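Band news: the tunes are in, and so is the sousaphone money

Hello everyone, and sorry this is going out later in February than I said it would. I've had the cold that's been working its way through the low brass, and I wrote most of it on the sofa with a hot water bottle. Plenty to tell you, mostly about the college marching band and the spring parade at Mutdale, with a long bit about sousaphones in the middle. Skip that if you play the piccolo.

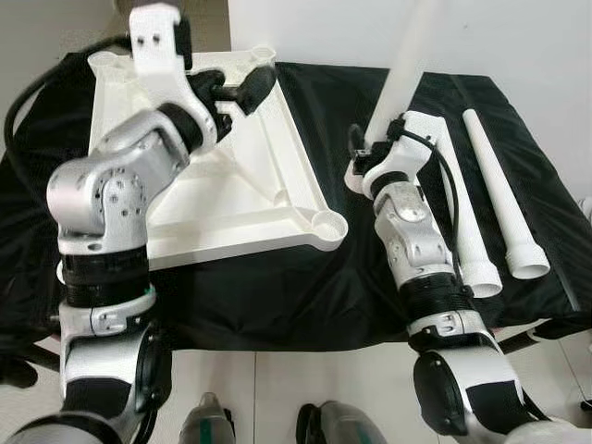
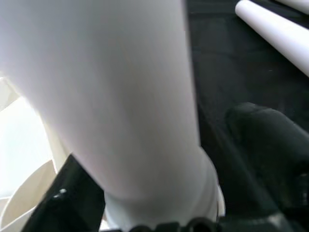
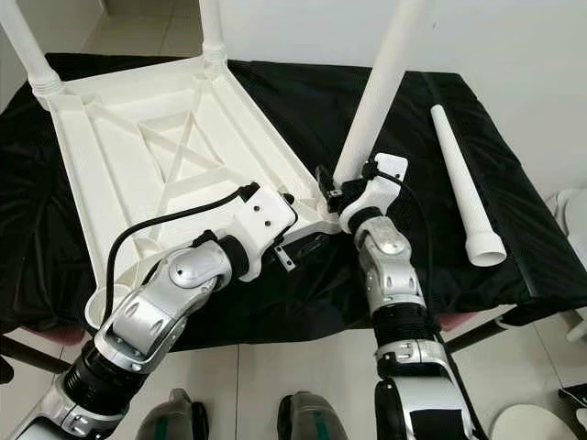 Do I have to be a student at the college to march at Mutdale?

Anyone who has been coming to rehearsals since the start of term can march, and that includes former students, staff and the handful of you who wandered in from the Wirnent town band and stayed. The parade people only ask for one name per band, and they've got mine. If you're under 16 you need a parent to sign the pink sheet, which is in the tray by the music cupboard.

Right, the sousaphones. Those of you who were at the winter concert will remember the noise in the second half, which was the oldest of our big horns giving up on its third valve. Gearóid Lenihan played on through it with his eyes shut, bless him, but we couldn't take it out on the road like that. I took it over to Sjöberg the week after and they were very nice about it and also very clear. The valves could be rebuilt, the body had been patched in too many places, and they wouldn't promise it would last the summer. They had a good second-hand one in the back at 3,850, with a case, and they said they'd hold it for us.

I'll admit I drove home thinking we'd never do it. Then the money started turning up! The quiz brought in 407 on its own, more than any quiz we've ever run (the picture round was far too hard and I have had letters). The college matched what was left in the instrument fund, two of our old drum majors sent cheques, and a former euphonium player who doesn't want to be named made up the rest. So it's ours. Gearóid has been allowed to take it home to get used to it and his neighbours have been in touch.

The old one isn't being thrown away, by the way. Sibel Ağca wants to hang it in the band room over the door, and I think that's lovely as long as somebody who understands walls puts it up.

Now the music. Khurram Ghumman has finished the new arrangements and they are terrific, though he does seem to believe clarinets don't need to breathe. We're opening with the old college march, same as always, and then going straight into his medley, which has a key change in it just where the road bends by the chapel. I asked if we could move the key change. He asked if we could move the chapel. We're going to try it as written and see who's still playing when we come out the other side.

Parts are in the folders. Please, please write your name on yours in pencil and put it in a plastic sleeve, because last year it rained from the fire station onwards and I spent the evening peeling second trombone off the inside of my coat. If you need a lyre to clip your music on, Sibel has the box. She'd like back the ones you borrowed last time first.

Marching practice is where I want to nag a bit. We sound good sitting down. We sound rather less good walking, and Mutdale is a long hill, up and then down, with cobbles for part of it. Tapio Peltonen has walked the route twice and says the downhill stretch is the worst, because everyone speeds up without noticing and the drums end up in the flutes. He's got us the lower car park from 15 minutes after the last lecture until it gets dark, and he wants all of us there in the shoes we're going to march in. I turned up in wellingtons last time and heard about it.

We've also changed the line-up slightly. Cymbals are moving back a row, and the bass drum goes in the middle where everybody can hear it. Trumpets, you're on the outside now, so mind the parked cars and mind the little ones who like to stand with their toes over the kerb. Lauri Räsänen is leading us out with the mace this year, his first time, and he's been practising the throw behind the sports hall. He catches it nearly always. I've asked him to save the throw for the wide bit outside the post office and he's said he'll think about it.

Uniforms: the jackets came back from the cleaners in Bredville looking smarter than I've seen them in years. The hats did not go, because the man took one look at the plumes and shook his head. If yours has gone flat, hold it over a steaming kettle and fluff it with your fingers, then leave it somewhere warm overnight. Trousers are black and they're your own. Black socks too. I had a very polite email from the parade people last year about some socks.

We'll go by coach from the side gate and it leaves at 2, whether or not the trombones are on it. The big instruments go ahead in the college van, so bring those to the band room in the morning, in their cases, with your name on. There's tea and sandwiches in the school at Mutdale once we've finished, and they've asked us to play something indoors while the other bands come in. I've said we'd do the waltz. Has anyone got the waltz? I can find first cornet and tuba and not a lot in between, so have a look under your beds.

Last thing. A few of you have asked about the autumn tour, and whether we're going back to Wirnent or somewhere further off. I don't know yet. It depends on the coach price and on whether the college lets us have the week, and I'm seeing the dean about it after the parade, when I'm hoping she'll be in a good mood from hearing us. If you've got a view, catch me at rehearsal or leave a note in my pigeonhole. And whoever left half a bag of satsumas in the glockenspiel case, I've moved them to the windowsill.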